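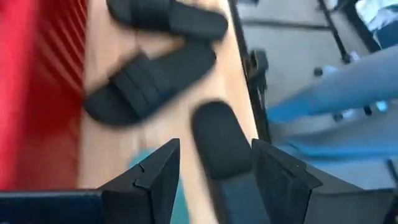

Hoy toca ordenar las chanclas de la casa de Camby. En mayo todo el mundo las saca y después ninguna encuentra su pareja.

Mi método es muy simple: vaciar todo sobre una mesa, buscar los pares y guardarlos en una caja de plástico – sin tapa, para que respiren.
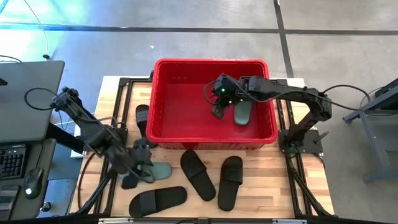 Caja roja, chanclas negras y verde oscuro.

Las negras son las más difíciles, porque de lejos me parecen todas iguales. Yo miro primero la talla y después la tira.

¿Ustedes las guardan con la suela hacia arriba o de lado? Yo todavía no lo decidí – acepto consejos.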